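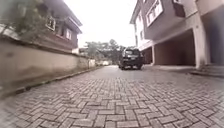
Ismael Mendonça wants to know if teaching Gellis by remote is any harder than pushing it along by hand. Yes, for me anyway! With my hand on the bar I feel every wobble. With the remote I'm driving by video, and on these brick lanes (herringbone, curb down one side) I kept steering too late.
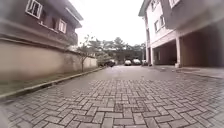

So I slowed way down, and that helped a ton. We've saved 210 drives so far, and Ilham Fawzy threw out 17 of mine for zigzagging. Fair enough. She drives like she's on rails, and I'm a little jealous.

We'd like 100 more by February, so come take a turn if you can hold a straight line.

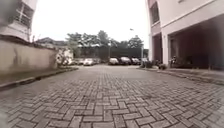

Booking a turn on the remote

Write to Driss Zerouali and tell him which hand you use.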